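Trips & Tours > Factory Visits > Moschos Paper Mill

So I finally made it to the Moschos paper mill open day, after two years of meaning to go and then forgetting until the week after! They do it every April, and if you're anywhere near Beseo it's worth the drive. I took the back road along the river (pretty, but very slow behind the tractors) and rolled in a little after 9 a.m., which got me on the first tour.

You start in the pulp hall, and oh my, the smell. Kind of like wet cardboard and boiled cabbage. You get used to it, sort of. The big machine is next door and it's LOUD, so they hand out foam earplugs and the guide talks through a headset. It's 420 feet long and the paper comes off the far end faster than I can drive through town. I stood there with my mouth open for a good while. A kid next to me asked if it ever rips and the guide laughed and said yes, usually at lunchtime.

My favorite part was the old building, where they still make sheets by hand for bookbinders. You get to pull one yourself! Mine came out lumpy on one side and thin as a tissue on the other, but the woman running the vat said she'd seen worse. They press it and mail it to you later, so I'm still waiting on mine.

After that it's the finishing rooms, where they trim and pack. There was a whole wall of sample books from Tarnent, the stationery people, and I could've stayed in there all afternoon feeling the different weights. The 300 gram cotton is gorgeous, like a really good bedsheet.

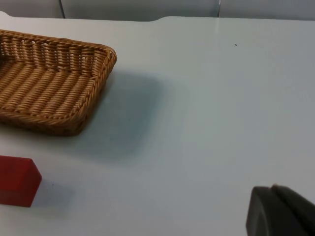
White tabletop and pale gray panels, open day at Moschos.

Lunch was a cheese roll and coffee in the canteen, nothing fancy, but the coffee was hot and the line moved. Then the shop, which is dangerous. I came out with a box of seconds (785 sheets, what was I thinking) and a Wetus notebook I didn't need.

Parking is free but the lot fills up by 11, so come early. Wear closed shoes or they won't let you into the machine hall. I saw two people in sandals get turned back at the door.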